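생활 > 소비 > 인터뷰

덜 사면 정말 덜 쓰게 될까. '비우는 살림' 강좌가 유행한 뒤로 이 질문을 제대로 던지는 사람을 보기가 어렵다. 작은 도시 Zostow에서 중고 그릇 가게를 하는 덴지 시포시(Dénes Sipos)는 강좌 이야기가 나오자 손부터 내저었다.

"수강료가 399즈워티예요. 물건을 줄이라고 가르치면서 첫 시간에 수납함 목록을 나눠 줍니다. 저는 거기서 믿음이 떨어졌어요."

그의 가게에는 강좌를 들은 사람들이 내놓은 그릇이 꾸준히 들어온다. 장사에는 나쁠 것 없는 일 아니냐고 물었다. 그는 그렇다고 하면서도 표정이 밝지 않았다. 9월에 접시 한 벌을 통째로 넘긴 손님이 몇 달 지나지 않아 비슷한 접시를 도로 사 갔다는 것이다.

"명절에 친척이 오는데 그릇이 모자란다고 하더군요. 강사가 일인당 두 개면 충분하다고 했대요. 그 강사 집에는 친척이 안 오나 봅니다."

두 개라는 숫자는 어디서 나왔을까. 강좌를 운영하는 Jornside 측 교재에는 '연구에 따르면'이라는 말만 있고 어떤 연구인지는 적혀 있지 않다. 시포시는 그 대목에 연필로 물음표를 쳐 두었다. 수강생 3,000명이 살림을 줄였다는 홍보 문구에 대해서도 그는 고개를 저었다. 줄인 다음 해에 다시 물어본 적이 있느냐는 것이다. 기자도 같은 내용을 업체에 문의했으나 답은 "만족도가 높다"는 한 줄이었다.

그렇다고 그가 쌓아 두는 살림을 편드는 것은 아니다. 창고에 넣고 잊은 물건은 없는 물건과 같다고 그는 말한다. 다만 버리는 기준을 돈 내고 배우는 일이 마음에 걸린다고 했다.

"흠집이 좀 났다고 내놓는 분이 많아요. 밥 먹는 데 무슨 상관입니까. 저희 어머니는 접시 네 개로 평생 손님을 치르셨는데, 그걸 무슨 주의라고 부르지는 않으셨어요. 그냥 돈이 없었던 거죠."

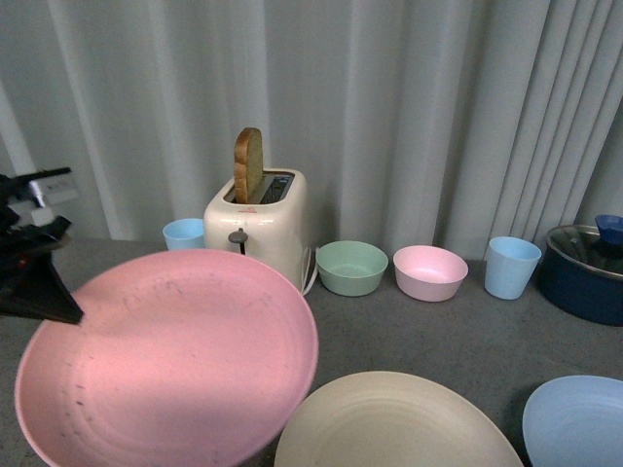

빌모시 시포시(Vilmos Sipos)의 생각은 조금 달랐다. 강좌 덕에 부엌 서랍을 처음으로 끝까지 열어 봤다며, 수강료가 비싸기는 해도 그만한 값은 했다고 했다. 혼자서는 십 년이 지나도 손대지 않았을 거라는 얘기다.

덴지 시포시에게 이 말을 전하자 그는 잠깐 생각하더니 되물었다. "서랍 여는 값이 399즈워티면, 닫는 건 얼마랍니까?"

그는 요즘 가게에 오는 사람들에게 팔기 전에 상자에 넣어 한 철만 두어 보라고 권한다. 효과가 있느냐고 묻자 모르겠다고 했다. 세어 본 적도 없고, 상자째 다시 들고 오는 사람도 있단다. 인터뷰가 끝날 무렵 손님 한 명이 신문지에 싼 찻잔을 들고 들어왔고, 그는 값을 부르기 전에 왜 파느냐고 먼저 물었다.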